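Campus Labor Action Group
Notes from the monthly general meeting, 23 July 2026

Hi all, these are my notes from last night's session, typed up while I still remember what my own handwriting says. I was the note taker and I also talked quite a bit, so if I've made myself sound smarter than I was, please write in and I'll fix it. Names are left out as usual, per our rule about public minutes.

Getting started

We opened at ten past six, which is early for us. The February minutes finally got approved (they had been sitting there because of the mix-up over who said what on the dining contract). One change: where it says the university "agreed" to share the Rosness audit, it should say the university "agreed to consider" sharing it. That's a big difference and I'm glad somebody caught it. Approved with that fix, no objections.

The agenda got shuffled so that the two people with night shifts could speak first.

Where we are with Rosness

For those who are new — and there were several new faces, welcome! — Rosness is the company that does the laundry for the dorms, the health center and the athletic department. The actual washing and folding happens at their plant out in Jerkville. The university's contract with them comes up for renewal this winter, and the workers out there have been trying to organize since last fall.

One of the workers from the plant joined us by phone for the first half hour. I'll keep this general, for obvious reasons. She told us the speed of the folding line was raised again in June, that the second break has become something you have to ask for, and that two people who had been handing out union cards were moved to the overnight crew in the same week. The company told them it was a scheduling matter. She doesn't buy it, and after listening to her I don't either, but I did ask that we be careful in anything we print. We can say what workers have told us and what the company has answered. We can't say we know why a manager did something.

There was some back and forth on that. One member felt I was being too timid and that we lose people when every sentence has a "reportedly" in it. Fair point, and I have been guilty of it in the flyers. We settled on this: short plain statements, each one with a source we could produce if asked, and the company's reply printed next to it.

She also gave us the size of the plant, 111 people on the hourly payroll, which is smaller than the number in our old flyer. Please recycle the old flyer. I still have a box of them in my car and I will do the same.

What the workers want from us

This took up most of the call and I think it was the best part of the evening. Last year we went straight to "cut the contract," and it went over badly out in Jerkville. People there need those jobs. If the university walks, the plant loses its largest customer and the hours go with it.

What she asked for instead was that the university keep the contract and put conditions on it. She wants the company to stay neutral during the organizing drive, an outside inspector who talks to workers away from the building, and a written promise that nobody gets moved or fired over a union card. Her words, as near as I could get them: "Don't take the work away, make them behave while they do it."

I'll admit I came in leaning the other way. I've changed my mind, and I said so in the meeting. A couple of people still think the threat of leaving is the only thing a company hears. We agreed the threat can stay in the background, as something the university could do after a set period, but our public demand is conditions first.

Vote: adopt "conditions first" as our position for the fall. Passed, with 4 against. I was asked to record that those against still plan to help with the campaign, and I'm happy to do that.

The Poojary report

Poojary is the consulting firm the university hired to look at the plant. We got hold of the summary but still don't have the full report. I read it twice, once on the bus and once properly. My take:

It's friendlier to the company than I expected, though it isn't a whitewash. It says pay and overtime records were in order. It says the chemical storage needed work and that it was fixed on a return visit. On the union question it says it "found no conclusive indication" of retaliation, and then a page later it mentions that all worker interviews took place in the plant office. I'd like to see that sentence on a very large banner.

Someone who works in the purchasing office (and was there on her own time, she wanted that noted) explained that the summary is a public record but the full report is being treated as a draft. A draft can sit for a long while. We can file a records request for it, and she thought we'd probably get it with parts blacked out.

Action: I'll write the records request and send it around on the list before it goes in. If you've done one of these before, please look it over, my last one came back because I'd left off the department.
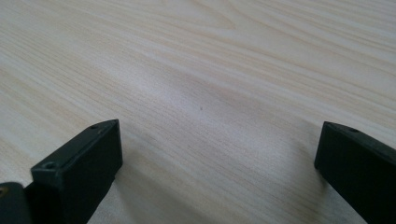 Petition and numbers

We have almost 400 signatures on the student and staff petition. That's good for summer, when half the campus is gone. The paper sheets still haven't all been typed in, so if you have some at home, bring them in or send a clear scan.

We talked about whether alumni should count. The president's office brushed off our last petition partly on the grounds that it mixed everyone together, so this time we'll have separate sheets for students, staff and faculty, and alumni. It's more work at the table but it gives them one less excuse.

A grad student asked if we could get the campus unions to sign on as organizations. The custodians' local has already said yes. The grad union votes on it at their next membership meeting, and we've been asked to send a one-page explainer ahead of that. I offered to draft it and then immediately regretted it, so a second person is now helping me, thank goodness.

Datimholm

Quick item that turned into a long one. Datimholm, the uniform supplier, wrote to us. They buy finishing services from the same Jerkville plant, and they say they're "monitoring the situation." Their letter was polite and said very little. Still, it's the first time another customer has contacted us without being chased.

Some of us wanted to put the letter up on the website right away. Others felt that would be the end of any conversation with them. I was in the second group. We're going to write back and ask two simple questions: have they spoken with any workers, and would they support inspections held away from the plant? If we hear nothing by the time classes start, the letter goes up.

Action: the outreach team writes the reply. Keep it friendly, please.

Fall plans

Move-in week is our best chance to talk to people, so most of our energy goes there. What we have so far:

A table outside the student center on both move-in days. We need people for the morning slots, the afternoons are full.

A teach-in during the second week of classes, with at least one worker from the plant if they're comfortable coming. We'll cover gas and lost wages out of the fund. That was approved without a vote since it falls under the limit.

A meeting with the vice president for operations. We've asked for it three times now. The newest answer is that he has time in September. We'll bring 4 people, and at least two of them should be staff, because he has a habit of telling students that they'll understand once they've had a job.

We did not get to the T-shirt question. I know! It's first on the list next time, I promise. If you have strong feelings about where the shirts should be made, and I know you do, put them on the email list before then so we don't spend an hour on it.

Other stuff

The shared folder is a mess. I moved all the Rosness material into one place and archived the dining stuff. If something you need has vanished, ask me before you panic.

There was a complaint that these meetings run long. We were done at twenty to nine, so, yes. We'll try a timer for each item next month.

Rides to Jerkville for the workers' cookout leave from the north parking lot at eleven. Bring a side dish and a folding chair if you own one. Leave the signs and banners at home, the workers asked for that specifically.

Next meeting is the usual night, same room. Send agenda items to the list.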